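Wood finish and cable management on a shared bench

Forum index > Workshop and desk > Surfaces, power and storage

mverv_50
Posted 14:10

I have a wooden worktop with a strong dark grain, finished in hard wax oil. Two coats of Nalano satin went on in February. The power strip sits on top of the wood and I want to stop it wandering. Options so far: screw it down through keyhole slots, adhesive pads, or hang it off the wall behind. Depth is the problem. The strip is 200 mm long and I would like to keep the back edge free.

Kokkinos_S
Posted 14:32

Screws. Pads do not hold on wax oil. I tried the Hukine ones and both let go inside a fortnight, taking a dull patch of finish with them.

peixoto_bench
Posted 14:41

Disagree. Pads hold if you degrease the patch first and leave it overnight. Mine have been on the same oil for two winters. Screwing through a solid top to hold a strip that weighs next to nothing is excessive.

Kokkinos_S
Posted 14:55

Degreasing the patch means removing the wax from it. You have then stripped the finish to save two screw holes.

Ifigeneia K
Posted 15:20

Neither. Put it under the top, at the back, sockets facing down. The lead to whatever you are charging comes up over the edge and you lose no surface at all.

mverv_50
Posted 15:37

Under the top means kneeling to unplug things. I use the sockets several times an hour. It stays on the surface.

Ifigeneia K
Posted 15:44

Then leave it loose and shorten the leads. The strip moves when something pulls on it. Most phone leads are twice the length they need to be.

marin.n
Posted 16:02

Agree with the last point. On ours the strip is on the right, running front to back, with the plug in the top socket. The black lead goes up, over to the left and back down to the middle of the table. One long loop, and it takes up more wood than everything it serves. The phone box stays on the left, clear of it.

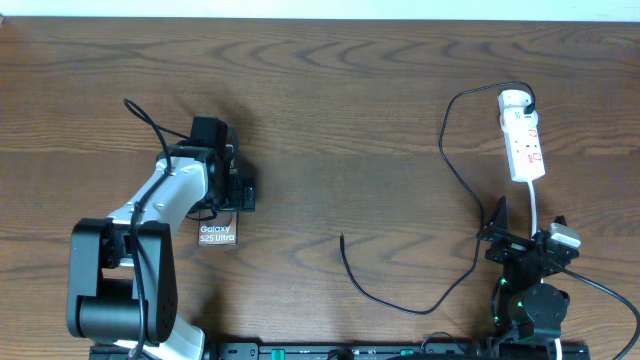
Same table in both. 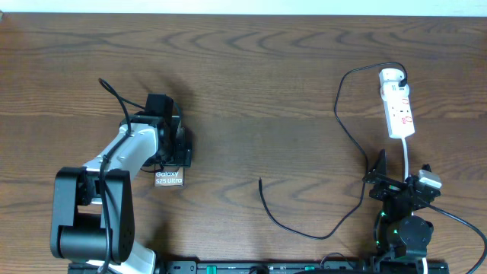 I have ordered a Brornari lead at half the length. If that does not settle it I will go for keyhole screws, short ones, with a pilot hole. Dark grain hides a filled hole reasonably well if the strip ever moves.

peixoto_bench
Posted 16:15

Check the strip's own cord too. A white cord coming off the bottom end will drag the whole thing forward if there is any weight hanging on it. A clip near the exit fixes that -- no need to fix the strip itself.

Kokkinos_S
Posted 16:21

And the clip is held on with what?

peixoto_bench
Posted 16:24

A pad.

mverv_50
Posted 16:50

Going with keyhole screws and a shorter lead. Pilot holes will be 2 mm, dab of oil in each before the screw goes in. Does anyone know whether the Nalano satin needs a fresh coat around the holes, or is a wipe enough?

Kokkinos_S
Posted 17:03

A wipe. Leave it eight hours before you put the strip back.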